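## Checking a plug-insertion success rate before you believe it

I've read enough insertion papers to distrust any single number. Manikandan Annamalai's Penilar policy came to us with a claim of 53 out of 100, and my first question was: 53 of what?

1. Write down what "inserted" means before the first trial. A plug resting on the slots is a miss.
2. Put clutter back on the table. Scores from a bare table tell you very little.
3. Save the overhead and wrist views for every trial, failures included.

Table view first, then two wrist views:
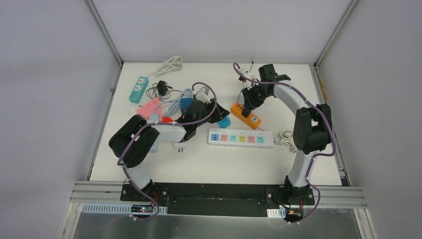
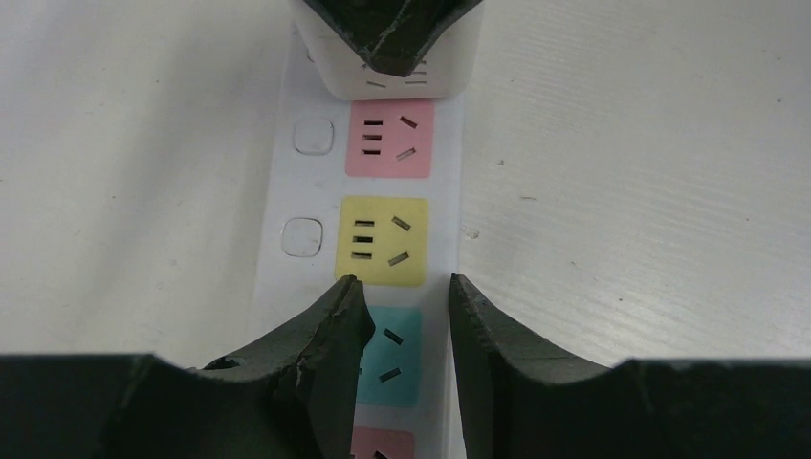
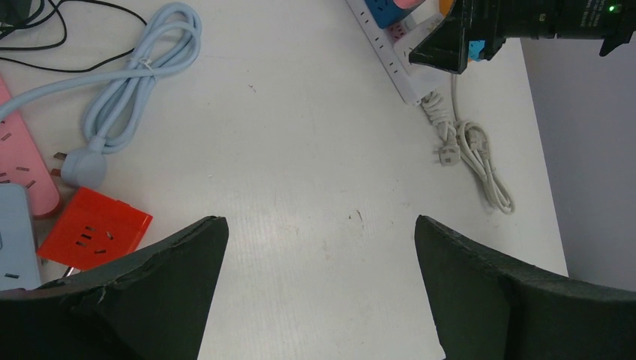

4. Have someone who didn't train the policy do the scoring. Svyatoslav Stasiv scored ours and threw out 9 trials -- all of them ones I'd have passed.
5. Log finger wear. If you change pads halfway through, report two numbers.
6. Shuffle the layout by a written list. People who shuffle "at random" tend to make it easy.

More demos may not rescue you, either. We went from 100 to 500 and I still can't say the gain wasn't just a kinder layout. Rerun the old checkpoint on the new list before you compare anything.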